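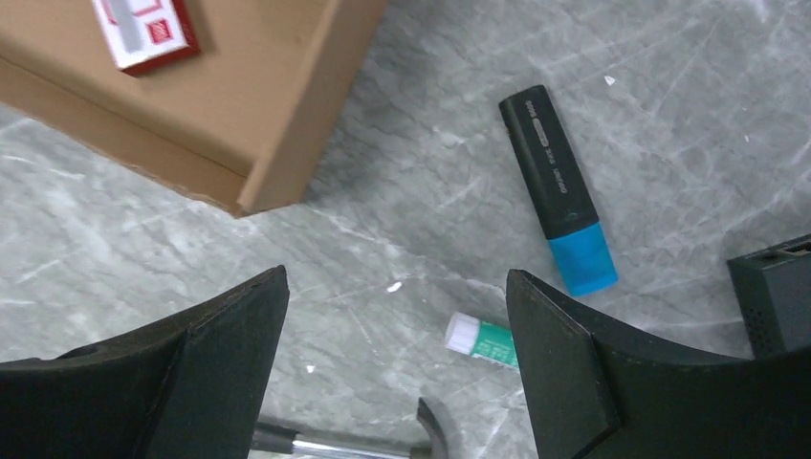

Home Office > Sorting and Storage

How to clear a mixed bench top and put the small things where they belong

Last updated: October

In our house the stone bench near the back door collects everything. Somebody comes in with a hammer, somebody else was gluing paper for school, a parcel arrives, and by 5 pm there is a highlighter next to the hammer and a little packet sitting on top of the cardboard box. I used to push it all into one drawer. After some time the drawer did not close any more, so I worked out a slower method, and I write it down for other people who have the same kind of bench.

You need a free bench or table, one cardboard box, a soft cloth, a pencil, some masking tape and two or three small containers with lids. I use the Zurkell ones, the 600 ml size, but clean jars are fine also.

Step 1. Spread things out

Do not sort from a pile. Put every object flat on the surface with a little space around it. Pens and markers like to hide under bigger things, and a glue stick rolls until something stops it. When all is lying separately you see quickly what is stationery and what is from the shed.

If your bench is stone, like a marble pattern, lay heavy tools down gently. I have one small chip near the sink from a dropped hammer and I look at it each morning. An old tea towel under the tools is enough protection.

Step 2. Take out the tools first

A hammer goes back to the shed or the tool box before you do anything else. It is the heaviest thing, and in a drawer it will crush the soft things. Wipe the metal part with a dry cloth. If you find small rust spots, rub them with fine steel wool and then a drop of oil, and leave it for one night on newspaper.

Check the head also. Hold the handle and move the head with your other hand. If there is any movement, do not use the hammer until it is repaired.

Step 3. Test the markers and the glue

Keep a piece of scrap paper beside you. Draw one line with each highlighter. If the line is pale or broken, put the cap on and let the marker lie flat until the next day, then try one more time. Still pale, then it goes out. With highlighters I look at the colour of the cap and not at the barrel. A dark grey barrel can have a bright blue cap, and it is the cap which tells you the ink.

For a glue stick, take off the cap and turn the bottom a little. Good glue is smooth and a bit sticky on the finger. If the top is dry, cut off a thin slice with an old butter knife and try the part below. Press the cap until it closes properly. A glue stick with a lost cap can be wrapped in plastic film for a few days, but it will not live long.

Step 4. Decide about the little packets

Every bench has one or two small cartons that nobody opened for months. Open them now. Empty ones go to the recycling. If there is something inside, write on a piece of tape what it is and stick it on the front. Anything which is not safe for children, for example matches or medicine, goes to a high cupboard and never in the stationery box.

Step 5. Make the cardboard box useful

A plain brown box is good for this work, so do not flatten it yet. Stand it with the opening up and put the jars inside, one for writing things, one for glue and tape, one for odd pieces. Cut the flaps off, or fold them down inside - this makes the walls stronger. Write the contents on the long side, not on the top, otherwise you can't read it when the box is on a shelf.

My own box is 9 years old, it came from a Jumach delivery when we still lived in Jundton. The corners are taped two times already.

Step 6. Wipe and stop

Wipe the bench with a damp cloth and then a dry one. For stone please avoid vinegar and lemon, they can leave dull marks. For dried glue I use warm water and a plastic scraper, held very flat.

Then leave one small dish on the bench for new things. When the dish is full, I do steps 1 to 4 again. It takes me less time than boiling the potatoes.

Filed under: benches, stationery, cardboard boxes

Contact | © Cao Home Notes | Back to top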